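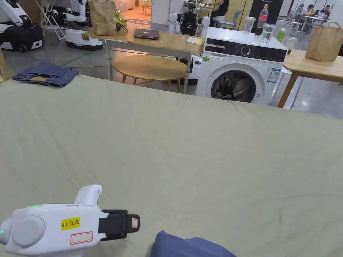

Figure 1. Hand-held gripper, left unit, at the folding station. The yellow kit label is on the body, behind the jaw.

Unit 2: Care and Setup of the Hand-Held Gripper Kit
Todari Technical Program, Neltitz Campus
Course notes prepared by Lefteris Margaritis
Revised June 2022

Purpose of this unit

Students completing this unit will be able to prepare a gripper kit for a garment session, carry out the routine checks between sessions, and replace a worn jaw tip. The unit is taught in Room 218 and takes 60 minutes, including the practical. Repairs to the electronics are covered in the September module and must not be attempted here.

2.1 Identifying the kit

Each gripper carries a yellow label with the kit number and a side mark. The character 左 means left. The gripper in Figure 1 is marked "kit 20左" and belongs on the left side only. Read the label before picking up the tool, and write the number in the station log exactly as printed. Calibration values are stored by kit and side. A right-hand unit run with left-hand values will close off center, and the fault is easily mistaken for a bent jaw.

2.2 Preparing the station

Spread the cover sheet over the work surface and pull out any heavy folds. Light creases are acceptable. Garments waiting to be handled are folded and placed at a far corner, as with the jeans in Figure 1, so that the area in front of the operator stays free. Where the exercise includes loading the washing machine, confirm that the door opens fully without touching the sheet.

2.3 Checks before a session

Carry out the checks in this order.

Inspect the housing for cracks, paying attention to the base of the curved prong.
Confirm that the round cap is seated flat and does not turn under light finger pressure.
Open and close the jaw slowly through its full travel. It should move without catching.
Look at the jaw tip under the bench lamp. Lint collects at the edge of the pad and should be removed with a dry brush.
Switch on and wait for the indicator to settle before touching any fabric.

Do not use solvent on the labels or on the pad. The Anghel cleaning fluid kept in the cabinet is for the floor bases only.

2.4 Replacing a jaw tip

Switch the gripper off and lay it on a folded cloth with the jaw facing you. Remove the retaining screw with the Vutent driver from the drawer and draw the tip straight forward. Twisting it will damage the seat. Clean the seat, fit the new tip, and tighten the screw until it stops. Cycle the jaw 17 times by hand, then check the screw again. Enter the replacement in the log with your initials.

2.5 Reporting faults

A gripper that fails any check is to be tagged and returned to the shelf marked Hold. Both sides of the kit are withdrawn together, even when only one is faulty.

Reading for next class: Unit 3, Sections 3.1 and 3.2. Bring your completed log sheet.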